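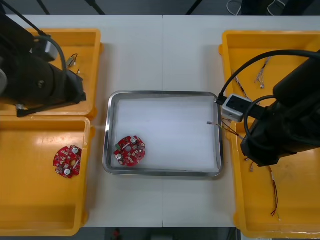
Stasum publishes code of practice for two-arm assembly cells handling boards and wire leads

PRESS RELEASE
February
For immediate use

Stasum has published a code of practice for small assembly cells in which two robot arms share one worktable. The code covers the layout of the table, the presentation of parts, the handling of printed circuit boards and loose wire leads, cable routing on the arms, and the records an operator is expected to keep. It applies to benchtop cells used for light electrical assembly and kitting. It does not apply to cells with a payload above 8 kg per arm, or to mobile platforms.

The document was drafted over two rounds of comment with Prillness, which builds and services benchtop cells, and Wasoria, which runs contract assembly lines. A total of 634 comments were received. Most concerned the sections on shared space and on flexible parts, both of which were rewritten between the first and second drafts.

Scope and purpose

Existing safety standards for industrial robots set out what a machine must do to protect people near it. They say little about day-to-day practice on a table where two arms pick from open bins and meet over a common work area. Users have filled the gap with in-house rules that differ from site to site. The Stasum code is meant to sit beneath the safety standards and does not replace any part of them. Where the code and a legal duty differ, the legal duty applies.

Shared space

Each cell must have a defined shared zone, normally a tray or fixture between the two arms. Only one arm may enter the zone at a time unless the task requires both, and any task that does must be listed by name in the cell record. Speed inside the shared zone is limited to 600 mm per second during automatic running and to a lower value, set by the user's own risk assessment, during teaching.

An arm waiting to enter must hold outside the zone boundary with its gripper clear of the tray rim. Waiting above a bin is permitted. Waiting above an unfixed board is not.

Bins and trays

Parts bins are to be placed on the same side as the arm that picks from them. The code sets a maximum of 4 open bins per table for cells without bin detection. Bins must be shallow enough for the gripper to reach the floor of the bin without the wrist touching the rim, and they must be located by stops, pins or a marked outline so that they return to the same place after refilling.

Boards and wire leads must not share a bin during automatic running. Mixed bins were the subject of the longest exchange in the comment period. Wasoria asked for an exception for kitting work, and this has been allowed where the arm stops and signals for an operator after two failed picks.

Metal trays used with bare boards must be bonded to the cell's earth point. Plastic bins holding bare boards must be of a static-dissipative grade, and the supplier's data sheet is to be kept with the cell record.

Boards

Boards are to be gripped by the edge or by a feature agreed with the board's designer. Gripping by capacitors, connectors or other raised parts is not allowed, even for short moves. For boards with a round or notched outline, the user must state which part of the edge is the gripping face and how the turned position of the board is checked before placing.

Wire leads

Flexible leads have their own section for the first time in a Stasum document. Leads should be gripped close to the connector where the connector is to be placed or mated. The free end must be taken into account when the path is planned – a trailing lead can catch on a rim, on the other arm or on a part already in the tray. The code asks for a slow lift from the bin, a short pause, and a check that one lead only has been picked up.

Cable routing

Cables fixed to the outside of an arm must be long enough for full travel of every joint used in the task, and must not hang into a bin or tray at any point in the cycle. Floor cables are to be kept out of the operator's standing area. Loops are to be inspected at the start of each shift.

Records and trial use

The Ishida checklist, already used by Prillness for commissioning, has been adopted as an annex and may be copied freely. It covers the items to be checked before first use, after any change of gripper, and after any change of part.

The code is open for trial use for 8 months. Users who apply it in that period are asked to return the completed checklist together with a note of any clause they could not meet. Stasum will issue a revised edition after the trial, and clauses marked as provisional in the text – chiefly those on wire leads – may change.

Copies are available from Stasum on request. Translations are not planned for the trial edition.

Notes to editors

Stasum prepares codes of practice and guidance for users of small automated equipment.

"Cell" in this release means the table, the arms, their controls and the parts holders fixed or placed on the table.

Press enquiries should be sent to the Stasum publications desk.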